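News > Press Releases > Products

2 min read

Kokberg Releases Peltar Finish for Restaurant Tabletops

Kokberg today released Peltar, a water-based clear finish for wooden tabletops in restaurants, canteens and hotels. Peltar replaces Cotska, which stays on the price list until October.

The finish is applied in two coats and sanded once between coats. In tests at the Hepburn plant, coated panels went through 1000 wipe cycles with a standard cleaning solution. Gloss was measured before the first cycle and after the last.

"Dark tables show cutlery marks first, so we set the hardness target on dark stock," said Xuelian Meng, head of coatings.
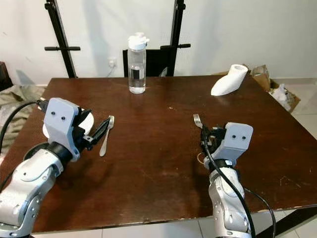 Availability and Pack Sizes

Peltar ships in matte and satin. The trade drum covers 341 square meters per coat and the small can covers 80. Both are tinted to order on request. Orders placed for Cotska before the changeover will be filled as written.

Data sheets are available from Suleiman Lawal, trade sales, Kokberg. Press contact: Yetunde Ogundipe.

281 shares
0 comments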